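Left hand closes on cup, then planner says start state in collision

Posted by Dorota Grabowska in Motion planning

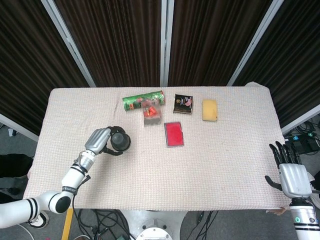

Two arm setup, table with a cloth on it, a few bits of clutter towards the back (can, sponge, little packet, that sort of thing). Task is dull, left hand picks up the grey cup, moves it, puts it down. Right hand stays parked at the table edge.

Approach is fine. Grasp is fine. Fingers close, I attach the cup to the hand in the planning scene, ask for a lift, and get "start state in collision" straight away. Not every time. Log from the last long run has 1,782 lift requests and 457 of them were refused like this. Arm never moves on those, just sits there holding the cup.

What I've tried:
- made the cup model shorter by 3 mm, helped a bit, then didn't
- turned off collision checks between fingers and cup (this was already off tbh)
- re-ran the camera calibration in March and again this week, no real change
- swapped the planner, same error, so I dont think it's the planner

Scene comes from the head camera point cloud via Gustier, version is whatever ships with Prillum 5. Table is a fixed box I typed in by hand. Any ideas before I start padding everything with negative numbers?

sliwinski_k

It's the table. Or the cloth really. You measured the bare table top, I bet, then put a cloth over it. Cup stands on the cloth, the camera sees the cloth, your box is the wood underneath. So depth points from the cloth land just above the box and get kept as an obstacle. Cup bottom is touching that. Some frames the noise is low and you get away with it, others no.

Do this:
1. Fit a plane to the cloud at startup and set the box height from that, forget the typed in number.
2. Throw away points up to 5 mm over the plane.
3. Allow contact between the attached cup and the table for the lift only. Switch it back on once you're clear, otherwise it'll happily plan a path scraping the cup along the cloth.

Step 3 is the one people forget to undo. I lost a whole Friday to it. Also log which two bodies are colliding, "start state in collision" on its own tells you nothing. In Gustier the contact pair is in the debug topic, off by default for some reason.

marrow_77

had same thing on Siver. restart the scene node between picks, works for me

Tobias L.

Restarting the node clears the old points, so it hides the problem. Wouldn't ship that.

Agree with the cloth answer but look at one more thing. When you attach the cup, do you also remove the cup's own points from the cloud map? If the cup was in view before the grasp it's in the map as an obstacle AND attached to the hand as a mesh. The two overlap, so instant collision. It would come and go too, depends on how much of the cup the arm is hiding when the last frame came in.

Order that works here:

freeze map updates
clear the map in a box slightly bigger than the cup
attach cup
lift straight up, short cartesian move, low speed
unfreeze

Self filter needs to know about the attached cup as well or the points come straight back when you unfreeze. There's an old write-up of this by Śliwiński (no idea if same person as above) in the Prillum wiki, under "attached bodies", bit out of date but the order is right.

And no negative padding please. You'll find out why when the hand clips the next thing along.

Dorota Grabowska

Thanks both. Turned on the contact pair logging, and most are cup vs map, a smaller pile is cup vs table box. So both of you, sort of. Table height was indeed measured bare, embarassing. Doing the freeze/clear/attach order first, plane fit after. Will post numbers when I've got a long enough run.

Filed under: motion planning, collision checking, point clouds, grasping

Contact us | Site rules | © 2025 the posters | Back to top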